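**Sendton, 20 November 2020** – The frozen bun maker Gundska will move its whole production from the old dairy building on the harbor to a new hall in Bayram before next August. The company told its staff on Wednesday morning and sent a short statement to the local press in the afternoon.

Gundska has made frozen buns and dumplings in Sendton for ten years. Demand has grown strongly since the spring, when many households started to cook more at home, and the present building has become too small. According to the statement, the freezers there are full on most days and trucks must often wait in the street until a place at the ramp is free.

The new hall has 4000 square meters of floor and stands next to the freight road. It was used before by the packaging firm Trurner, which left Bayram two years ago. Gundska has signed a lease for 7 years, with the right to make it longer. The rent was not made public.

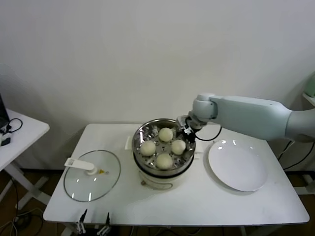 *Steamed buns in an electric steamer.*

The company employs 291 people, and all of them have been offered a place in Bayram. The two towns are roughly 10 miles apart, but there is no direct bus early in the morning, when the first shift begins. Gundska says it is talking with the bus operator about a new line and will pay for shared rides until a solution is found. Workers who do not wish to move can leave with three months of pay. They have until the end of January to decide.

For Sendton the news is not easy. The bun maker is the largest employer in the harbor area, and two cafés and a small grocery there live mostly from its workers. The town said in a written answer that it had offered a piece of land behind the rail yard, but the ground would first have to be cleaned, and this would have taken too long for the company.

The small factory shop will stay open in the harbor for the time being. It sells plain buns and buns with bean filling in bags, and on Saturdays also broken pieces at half price.

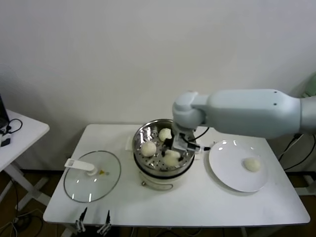
Readers have already begun to write to us about the plan. The ride to Bayram is not the problem, one of them says, the problem is the ride home after the late shift, when even the train does not run. She asks that the new bus line should be fixed in writing before anybody has to sign.

Gundska will hold two evening meetings for its staff in December. The work on the cold rooms in Bayram is planned to start in January – the building permit is still missing.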